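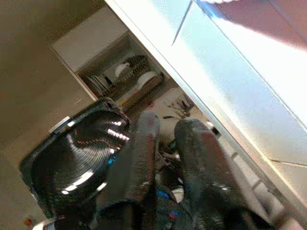

Wrist camera view in a kitchen, fingers pointing towards the dish rack.

Vistow – grasp planning for messy kitchens

Hi, I'm Cameron Pearce, and I write most of Vistow with Reijo Vuorinen. It's the software that sits between your wrist camera and your arm controller and decides where the fingers should go next. You bring the arm and the gripper, we bring the planner (and a fair bit of opinion about how kitchens should be handled).

We started it because our old planner at Lallness was lovely on a tidy bench and hopeless near a sink. Kitchens are hard! A glossy black pan throws back streaks of light that look like edges, a bright white surface washes out until there's barely any texture left to match, and the camera is tilted half the time anyway. So Vistow doesn't assume the picture is level, and it doesn't trust any patch that's too bright to read. It marks those patches as unknown, plans around them and asks for another look from a different angle.

What you get

Wrist view segmentation, including a mask for your own fingers so the planner doesn't try to pick them up. Setting up the mask takes 12 frames with the gripper opening and closing, and you only redo it if you change fingertips.

Rack mode, for plates leaning against each other. It looks for the rim of the end plate and comes in along the gap. Bowls in the same rack are handled as a separate class, and anything it can't name gets left alone unless you tell it otherwise.

Replay. Every plan is saved with the frame it came from, so you can scrub back and see why it chose that approach. I use this more than anything else in the package – it's saved me whole afternoons of squinting at logs.

Running it

Vistow replans up to 22 times a second on the Nilldale compute box, slower on an ordinary laptop but still fine for testing. It talks to your controller over a plain socket, and there's a Python wrapper if you'd prefer that. The install is small and works offline once the models are down.

Thin dark utensils lying flat are still our weak spot. Reijo is rewriting that part and we hope to have it out in August. Until then, keep the approach speed low for cutlery and scissors.

Price and trial

A single-arm licence is $2,000, with updates included. The trial runs for 40 days with nothing switched off, replay included. Send us a note with your arm, gripper and camera model and we'll reply with the matching config file.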